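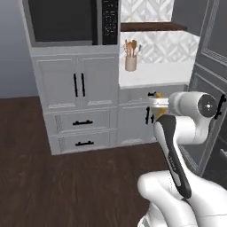 Rendering of a kitchen with white cabinets and a black built-in microwave.

The Long Way Around a Story

In Trosdale, newly arrived writers and their translators are making a magazine in nine languages, very slowly

May 2, 2024

The number 71 bus lets you off at the bottom of a hill in Trosdale, and if you've never been there before you will probably walk past the old Lustivier print shop twice, as I did, before you spot the door. It's green and it sticks. Once you get it open there is a flight of stairs, a smell of ink that has soaked into the plaster over a good many decades, and at the top a long room where, on the evening I visited, two women were having a spirited disagreement over the word "yard."

One of them had written a story about the house she grew up in, and the other was putting it into English. In the first draft the family's hens had lived in the yard. The writer had been looking at the yards in her new neighborhood, with their lawns and their basketball hoops, and she didn't like the idea of an American reader placing her grandmother's hens next to a basketball hoop. They tried "courtyard" (too grand, she said, it sounded like a hotel), and they tried "the back," and then somebody at the other end of the table suggested leaving the word in the original and letting the reader work it out. They went with that for about twenty minutes. Then they changed it again.

I had come to see how an issue of Moltdale Road gets made, and this, I was told, is how. The magazine comes out twice a year and takes its name from the road that runs out of town toward Moltdale, where many of its first contributors lived when they arrived. Every piece in it is by someone who came here as a refugee or an asylum seeker, and every piece appears twice, once in the language it was written in and once in English, on facing pages. The current issue has nine languages in it. Two of them run from right to left, so the people who do the layout have become very good at a kind of puzzle I don't think I could manage with a week and a pot of coffee.

What makes the magazine unusual, at least among the small publications I've come across over the years, is the rule that the writer and the translator have to sit in the same room. You can't mail your pages in and get them back finished. You come up the stairs, you sit down across from each other, and you go through it line by line, out loud, until both of you can stand it. A four-page story can take most of a winter. One poem in the new issue was started two Januaries ago, and its translator told me cheerfully that she still lies awake over the third line.

The rule came out of a disappointment. The people who started the magazine had met through a reading series, a well-meant one, in which actors read refugee testimonies to a paying audience. The readings sold well and people cried. But several of the writers came away feeling that they had been handed back a version of themselves they didn't know. All the jokes were gone, for one thing. A man who had written a fairly funny account of trying to smuggle an accordion through a bus station sat in the third row and listened to it being read as tragedy, with pauses. He still tells this story, and he tells it very well, with all the pauses put in.

So there are jokes in Moltdale Road. There's a great deal of food, and some football, and a serial (now in its fifth part) about a detective who is afraid of elevators. War and flight come into it too, because they come into the lives of the people writing, but no one is asked for them. The editors used to get gentle notes from funders wondering whether the contributors might say more about their journeys. They wrote back that the contributors would say what they liked. One funder drifted away after that, and another doubled its grant, and I suppose that's how it goes with funders.

I asked one contributor, a retired pharmacist with a lovely dry manner, why he had chosen to write about his years of amateur beekeeping when he might have written about anything. He thought about it for a while. "In the interview for my papers I had to tell the worst day," he said. "I told it four times, to four people, and they checked that it was the same. I don't want to tell it a fifth time for a magazine. I want to tell about the bees." His essay runs to eleven pages and I can tell you that I now know a fair amount about swarming.

The translators are a mixed bunch. Some are students who grew up speaking one language in the house and another at school, and who had never before been asked to treat the first one as something to be careful with. Some are retired teachers. One drives a delivery van and does his best thinking, he says, at red lights. They're paid, which everybody I spoke to mentioned early on, and they are paid the same as the writers. It's a modest sum. But it arrives, and it arrives on time, and for a few of the contributors it was the first money they had earned in this country for something they were already good at.

Printing is done downstairs by Vörös, the small press that took over the Lustivier workshop when the old firm closed. They run 741 copies of each issue, an odd figure that has to do with how the sheets are cut, and which was explained to me twice without my ever quite getting hold of it. Of the last issue, 482 went to subscribers, and the others went to libraries, to waiting rooms, to a barbershop that asked for a stack, and to the writers' relatives in more places than I could write down. A copy of an early issue came back once from overseas with a recipe corrected in pencil. They printed the correction.

It would be easy to get carried away about all this, and I did get a little carried away on the bus home, so I should say that not everything up those stairs is sweetness. Pairs fall out. A young translator told me about a story she had worked on for months, whose author decided at the last minute that he didn't want it printed in any language at all. He had relatives who might be recognized, and he had started to lose sleep. The pages were already laid out. They pulled them, and moved up the detective and the elevator, and paid him anyway. She was upset about it for a long while, she said, and she also thought it was the right thing, and she didn't seem to feel any need to make those two facts agree with each other.

There is also the question of who reads the thing. Much of the subscriber list, the editors will admit, is made up of the kind of person who would already stop at a table with a magazine like this on it. They've been trying the bus station, with a rack near the ticket machine, and copies do disappear from it, though whether they're being read or used to wrap sandwiches is anyone's guess. Last fall they held a reading in the Moltdale fire hall, in the original languages first and the English afterward, and people who had come for the pie stayed to listen. The accordion piece was read by its own author that night. I'm told he had to stop several times for the laughing.

By the time I left, the kettle had been on twice and the hens had moved again. They were now "behind the house, where the ground was swept." It was longer than the original by a good six words, and the translator worried about that, running her pencil under it and counting the syllables on her fingers. The writer read it over to herself a few times. Then she turned the page, and they started on the next paragraph, which was about a well.

Moltdale Road is published every spring and fall. Submissions for the fall issue are open now, in any language, and may be handwritten. New translators are especially welcome, and should be ready for the stairs.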